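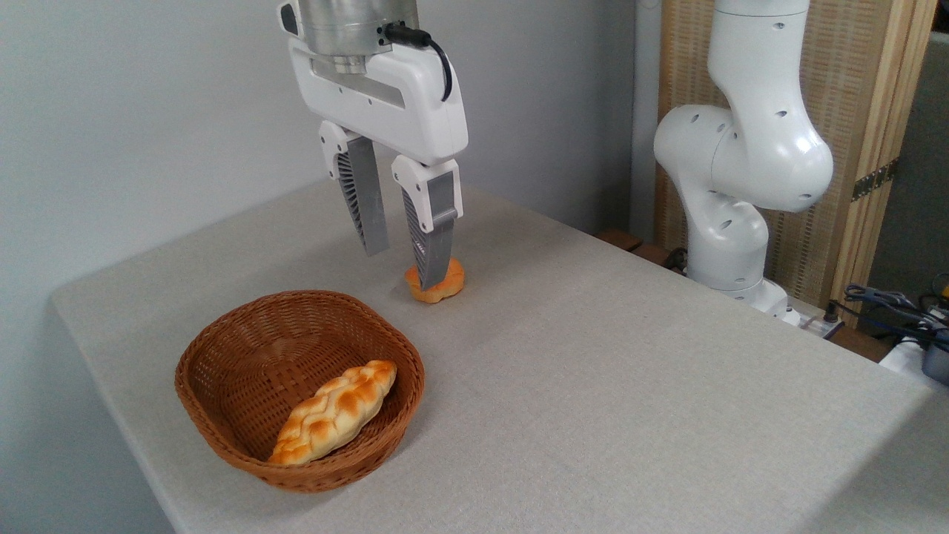
La pinza sobre el panecillo, con la trenza en su cesta de mimbre.

Trucos de taller para montar una pinza que recoja la mesa

Cuando empezamos con los brazos en el taller compartido yo pensaba que lo difícil iba a ser programarlos. Pues no me quitó el sueño ni la mitad que los cables, el mantel y la dichosa altura de la mesa. Voy apuntando lo que nos ha servido, por si alguien está montando algo parecido en el garaje o en la cocina (¡ánimo, que engancha muchísimo!).

El mantel

Ponedlo. Sobre el tablero pelado los panes patinaban en cuanto un dedo los rozaba de lado, y con una tela de trama fina se quedan bastante más quietos. Gris claro va muy bien, los objetos destacan y las sombras no molestan. Estiradlo bien y sujetadlo por debajo con pinzas de mantel de las de terraza. Si queda una arruga, la punta del dedo la encuentra siempre.

Plancharlo antes, sí. Yo me resistí tres semanas.

Con qué practicar

Comida de juguete, de la que venden para escaparates. El pan de verdad deja migas en las guías y al segundo día ya no mide lo mismo. Empezad por piezas pequeñas y redondas, que perdonan poco pero enseñan mucho, y dejad las alargadas para después: una trenza hay que cogerla de través, por el centro, y luego girarla para que entre en diagonal en una cesta ovalada. ¡La primera vez que nos salió se oyó el grito desde la calle!

Las cestas de mimbre con el borde grueso aguantan los golpes mejor que las de plástico fino. Si la vuestra baila, un círculo de goma antideslizante debajo y listo.

Los dedos

Los acanalados agarran mejor las superficies brillantes, por lo menos en nuestras pruebas. Limpiadlos con un paño apenas húmedo, sin alcohol, y repasad los tornillos cada 1.000 ciclos. Llevamos 2.283 en la libreta de Petronella Mokoena y solo hemos cambiado un juego de tornillos – el que apreté yo, claro.

Para bajar hasta la mesa, parad 6 milímetros antes y haced el último tramo a la velocidad mínima. El tablero de Virkeveck que usamos tiene una esquina un pelín más alta y eso lo notas enseguida si vas con prisas.

Cables

Dejad siempre un bucle holgado junto a la muñeca y probad el giro completo a mano, con todo apagado, antes de fijar nada. La regleta, fuera del mantel. Las bridas de velcro de Flakness nos gustan porque se abren y se cierran sin tijeras, y en un montaje que cambia cada tarde eso vale oro.

Etiquetad los dos extremos. Los dos, que luego uno está detrás del armario.

Luz y fondo

Luz difusa desde arriba y un fondo tranquilo. Un biombo viejo tapa las estanterías de maravilla, y si se pliega, mejor que mejor.

Pendiente para agosto: una bandeja con 21 huecos para clasificar bollería pequeña, y a ver si el controlador Trokine traga con las dos rutinas seguidas. Si alguien ha probado las almohadillas Rosser en dedos estrechos, que me cuente, por favor, tengo muchísima curiosidad.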